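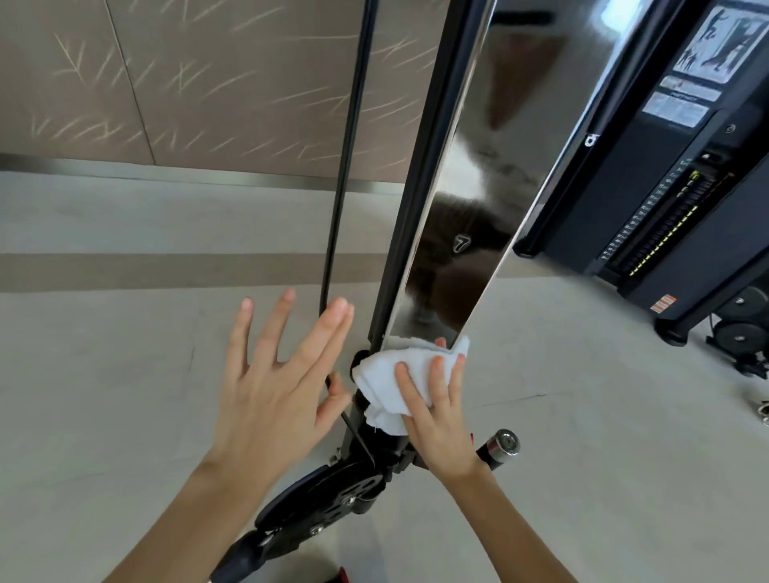 Wipe the numbered strip by hand first

Our Irnell cleaning arm at the Grakano gym gets serviced every 100 hours, and the checklist covers joints, hoses and the pad holder. It leaves out the cable machine the arm is meant to clean. I think that is a mistake. The arm finds its height from the numbers on the upright, and a smeared number costs it a reading.

Before each calibration a person should take a cloth over the whole strip, from the low numbers to the pulley at the top. One hand wipes. The other stays open, near the frame and clear of the cable.

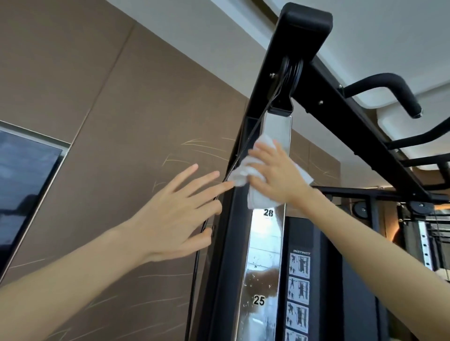 The upper section matters most to me, as the arm works there at full reach and its error is largest. In September we logged 65 height faults, and 19 went away after a hand wipe with no change to the software. Polished metal also throws back whatever is in front of it – skin, lamps, the other machines – and recalibrating on a marked surface builds the fault in.

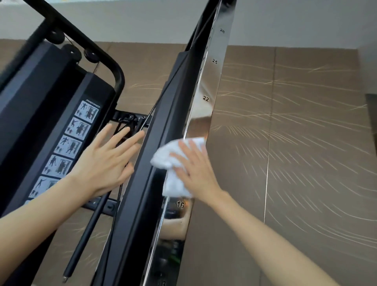 Urho Ahonen disagrees. He would put matte tags on the wall and let the arm ignore the strip altogether. Tags would work, but they need cleaning too, and I would still want the wipe written into the checklist as step one.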